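# Saturday at the Plusmont open day

Got back late, shoes full of parking-lot gravel, and I want to write this up while my hands still remember how everything felt. Plusmont opened both floors of their Heywood building, and the upstairs one was nearly all end effectors. I went for the controllers. I spent most of the day on grippers!

Downstairs first, quickly. The controller bench had two arms running the same pick routine, one on the older box and one on the new Wirnum controller, and you could stand between them and hear the difference – the older one has that little hunting noise at the end of every move, and the new one just stops. Davina Galbraith was running it and let people change the gains themselves (brave). I pushed the damping too far and the arm went sluggish, like it was moving through syrup, and she showed me how to read that off the trace before you see it in the arm. I wrote the trick down on my parking ticket. All the connectors on the new box are Molex, which made me happy, as I already have a drawer of them and the crimper.

Then upstairs, and that's where the afternoon went.

They had the hand-held grippers out for anyone to try. You squeeze, the jaws close, and you find out in a few minutes how much your own fingers normally do for you. There were two finger styles to compare: a smooth flat pad, and a ribbed one with a softer feel. I was sure I'd like the flat pads, being a flat-pad person at home, and on boxes I did. Cardboard edges, small cartons, anything with a real face to it, they come down square and stay there. On anything floppy I kept losing the corner.

The ribbed pads are a different animal. The ribs give a bit as you close, so you don't have to be lined up perfectly, and I found I was squeezing less and less as I went on. Greer Leckie told me the pads they had out were rated for 4,000 closes before the ribs start to polish, and that you can feel it go before you can see it. I'd love to know whether that holds for dusty work. She also had me try each pair with my eyes shut, and I could tell ribbed from flat every time just from how the handle pushed back.

The part I liked best was that the trial objects were the awkward ones. So many demos are a cube and a tennis ball! What I want to know about is packaging: the shiny stuff that slides, bags that fold away from you, light containers that roll when you nudge them.
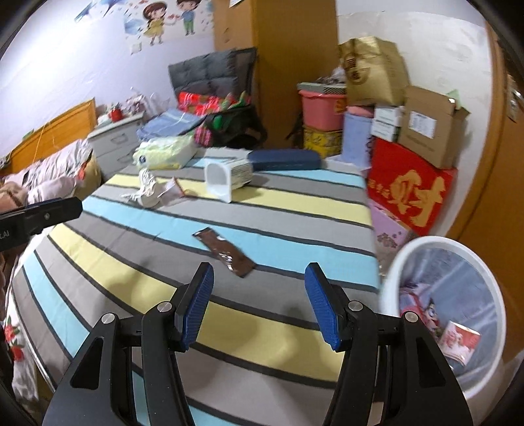 Kirstin Imrie thought I was being too kind to the ribbed pads. Her point was that on a crinkly wrapper you need the tips to get under an edge first, and a thick ribbed pad is slow to do that on cloth, where a thin flat one can scoop. She would start flat and swap only if things slipped. I went back and tried it her way, and on a flattened snack wrapper she was right – I got it on the first go with the flat pads. With a plastic tub on its side I still wanted the ribs.

So I came home undecided, and pretty cheerful about it. The swap takes two screws, and I may just keep both sets next to the bench.

Other bits from my notes:

- The linkage on the hand-held unit stays nicely parallel until the jaws are nearly wide open, then the tips toe in a little. Worth knowing if you grab wide things.
- The trial unit weighs 600 grams. Fine for ten minutes. My wrist had opinions after an hour.
- Ask for the left-handed strap if you need it. They keep it under the table.
- Coffee was upstairs only, and the line was long by three.

Heather Tennant is hoping to get a set of the ribbed fingers for our group night, and I've already said I'll bring the wrappers. I'm saving them up now.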